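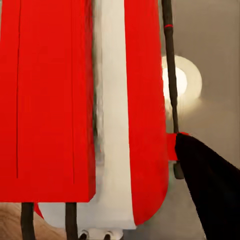
About Titano

Titano writes control and planning software for robot arms. We do not build arms, grippers or cameras. Customers bring their own hardware, and we supply the layer between the task description and the joint commands.

The company started in August with one product, a trajectory planner called Nudar. Nudar takes a robot model, a scene and a goal pose and returns a time-parameterized path that respects joint, velocity and torque limits. It ships as a C++ library with Python bindings. Later releases added contact handling, so a planned motion can end with the fingers touching an object and continue with that object attached to the arm.

Beneš is our simulation and test runner. Every change to the planner is run against 493 stored tasks before it is merged, most of them pick, place, push and open/close motions in rendered rooms. Object poses, lighting and surface colors are varied between runs. A task that fails is kept with its seed, its random state and the rendered views, and can be replayed one control step at a time. We look at the wrist view first when a grasp fails — most of the errors we fix are offsets between the estimated and true object pose, and they are easiest to see close to the fingers.

Stondel is the perception package. It covers hand-eye calibration, pose estimation from color and depth, and segmentation. It can be used without Nudar. The output format is documented and has not changed since version 2.

Some working details:

Default control rate in simulation: 200 Hz
Parallel simulation workers: 96
Randomized episodes per nightly run: 2,000
Supported systems: Linux only

We test in simulation first and on hardware second. Results from the two are reported separately and we do not merge them into one success rate. Release notes list known failures, including thin handles, glossy surfaces and objects that fill most of the wrist view.

Licenses are sold per site. Universities can use Nudar and Beneš at no charge for teaching and unpublished research; Stondel requires a signed agreement. Support is by ticket, in English, and is answered by the people who write the code.

Page last revised 30 May 2020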